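Giving up the car for a year

Reading time: 4 minutes

I sold the car in January. It was a small hatchback with 100 thousand miles on it and a back door that only opened from the inside. The garage had quoted me £616 to get it through its MOT, and I had just paid for a boiler. I told myself I would do without for a few months and then look for another one. The few months became a year, and I have now stopped looking at adverts.

People ask how it works in practice, so I am writing it down.

I live on the edge of a small town, up a hill. The station is at the bottom of the hill and the shops are on the far side of the station. The bus is the number 6, which goes past the end of my road twice an hour until the early evening, then once an hour, then stops altogether. The last one up is at ten past nine. If I miss it I walk, and the walk takes me 25 minutes with nothing to carry and a good deal longer with shopping.

Shopping was the first thing to change. With the car I did one big shop and forgot things. Now I go three times a week with a rucksack and buy what fits in it. Potatoes, milk and tins are the problem. I get a delivery once a month for those, plus cat litter, and it costs less than a tank of petrol did. I waste less food than I used to. I also eat more cabbage, because the greengrocer by the station sells them cheap at the end of the day and that is when I am passing.

The second thing was time. I commute by train, which I did before on some days, but I used to drive to the station and leave the car there. The parking had gone up every year. Now I walk down and take the bus back up. I leave the house at twenty to seven in the morning, and for the first month I hated it. By March it was light and I minded it less. By November it was dark again and I found I had got used to it anyway.

I bought a proper coat, a Skavamska, second-hand. It is too long for me and has a broken toggle, but it keeps rain out, and I wish I had bought one ten years ago. I had always dressed for walking between a car and a door. Boots were the other expense. Cheap ones lasted six weeks. The second pair cost three times as much and are still going.

Some things are worse. My aunt lives in a village with no bus at weekends, and seeing her means a train and then a taxi, £16 each way if the driver is feeling fair. I see her less than I did, and I feel bad about that. The tip is impossible. I had a broken chest of drawers in the hall from April until August, when a neighbour offered to take it with some of his own rubbish. Going to the coast for the day on a whim has also gone. You can get there by train, with a change at Wivavitz Junction, but you have to want to go.

I have hired a car four times. Once was for a funeral, once was to move a bed, and twice were holidays. The hire place behind the station, Coritz, is fine if you book early and check the scratches yourself before you sign. The first time I drove again after a gap I was nervous on the roundabout, which surprised me after over twenty years of driving.

Money is the part everyone wants to hear. I kept a notebook. Taking off train fares, buses, taxis, the hire cars, the coat and the boots, I am better off than I was with the car, though by less than I had hoped. The train season ticket is most of it. If I worked in town the sum would look very different.
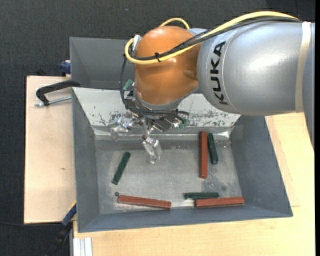
Martin Sheikh

I am also fitter, which I did not set out to be. The hill used to make me stop at the postbox. I no longer stop at the postbox. My knees complained in the spring and I bought insoles from the chemist and they stopped complaining.

I know more people as well. I nod to the same faces at the bus stop, and there is one woman who tells me when the bus is going to be diverted before the company does. When I drove I could not have told you who lived four doors down.

If you are thinking of trying it, do a month first with the car still on the drive. Put the keys in a drawer and write down each time you would have used them. Look up your last bus before you do anything else. Start in spring if you can. Keep your licence up to date, and find out where your nearest hire place is and what deposit they want, as mine wanted a credit card and I had only brought a debit card.

I may buy another car one day. My aunt is not getting any younger and neither is the number 6, which is always under threat of being cut to once an hour. For now the space outside the house has a large pot of rosemary in it, and next month I am going to try tomatoes.

Recent posts
Mending a rucksack strap with dental floss
What to do with too much cabbage
The boiler, part two
Cheap boots and dear boots
A slow train to the sea

Contact | Copyright Martin Sheikh | Back to top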